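Handout 11: Notes on the Open Day at the Endum Manipulation Lab
Course: Introduction to Robot Handling, Wulholm Technical College

These notes cover the tabletop demonstration at Endum. They supplement the reading on grasp planning and are needed for the written report due in May.

1. Setup

The demonstration area is a white table laid out as a small kitchen. Cookware, a toaster oven and toy foods share one work surface. The objects were chosen for differences in shape and stiffness. A plate can be taken at the rim. A bottle has to be gripped across the body. A colander offers tab handles, and the small green pot has only a thin loop.

Note the ketchup bottle lying on the plate. Two objects in contact are treated as one blob by a simple depth filter, and the planner must separate them before it can pick either one.

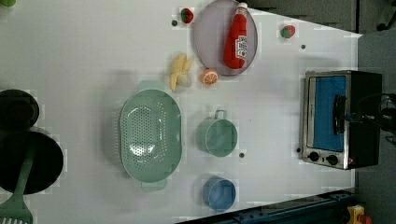

The object list is stored in a plain text file called the layout sheet. Each line gives a name, a nominal position and an angle. The sheet does not store weight. The Endum staff set grip force by object class, and the classes are coarse: rigid, soft, fragile. Toy fruit is entered as soft.

2. Viewpoints

A fixed overhead view is used for the layout and for checking the end state. It gives good position estimates in the plane of the table and poor height estimates. For tall objects the error grows toward the sides of the view. The toaster oven door is a vertical face, so its handle position is taken from a stored model.
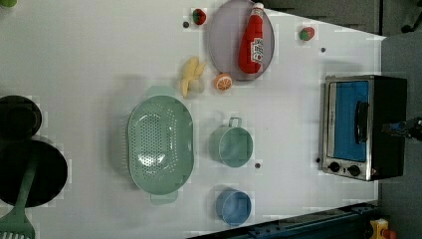
Course notes by the Wulholm robotics section
Revised 18 August 2024

Students asked how the table frame and the arm frame are related. A calibration plate is placed on the bare table before the session, and the transform is solved from 20 plate positions. It is repeated whenever the table or the camera mount is moved. The log for the open day gives 184 recorded runs under one calibration.

3. Approach and contact

The approach to a flat, compliant object is a separate case. A foam block changes shape under load, so finger position alone does not tell the controller whether a grasp is secure. The Arruda controller used in the talk compares motor current with finger travel. If travel continues and current stays low, the grasp is marked as missed.

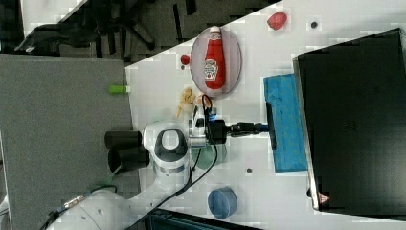
Fig. 3. Arm with gripper at the blue foam block. Black bin at right.

Clearance matters as much as grip. The raised rim of a bin limits the angles at which the wrist can enter, and cables at the wrist need slack in every pose. Both limits are entered by hand in the Brorudley planner, version 1373.

4. Wrist view

A camera at the wrist covers the last part of an approach, when the arm itself may block the overhead view. Its field is narrow. Much of it may be taken up by a plain surface with no features to track, and bright spots on metal can be mistaken for edges.
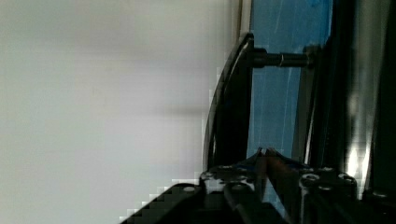 Fig. 4. Wrist camera view. Fingertips close together, small blue object near the tips.

For the report, compare the two kinds of view for one object of your choice. State which quantities each can measure and which must come from a model. Give units. Sketches may be done by hand.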